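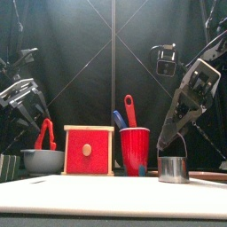 A gray bowl and a small metal pail on a white tabletop.

Home | News | Members | Events | Contact

Ramesh Joshi retires from the Hurnon epilepsy clinic

February 5, 2021

Dr. Ramesh Joshi has retired as head of the epilepsy clinic at Hurnon, which he joined as a staff neurologist in 2000 after training in adult neurology and EEG. He saw his last outpatients in January and will stay on the teaching roster until the end of April.

When he started, the clinic ran one morning every two weeks and had 201 patients on its books. It now follows over 3000, many of them from farming communities north of Homent who used to travel most of a day for an appointment. Dr. Joshi set up the outreach visits to Homent and Asante himself and did the driving for the first few winters. The Asante visits moved to video last spring and will stay that way for follow-ups. New patients are still seen in person.

He also wrote the clinic's seizure first aid sheet, now in its second edition, and sat on our program panel for two terms. Members who trained under him will remember the Jukness case rounds, where residents had to read the tracing before they were given the history.

Dr. Imtiaz Hettiarachchi takes over as head of the clinic. He has worked at Hurnon as an epileptologist for six years and will keep his first-seizure clinic. Patients booked with Dr. Joshi have been sent letters with the name of their new doctor. Standing prescriptions remain valid and do not need to be reissued.

An evening for Dr. Joshi will be held when gatherings are allowed again. Messages for him can be left at the Hurnon front desk or sent through the newsletter office, and we will forward them.

3 comments | 14 shares

Contact the newsletter office | © 2021 | Back to top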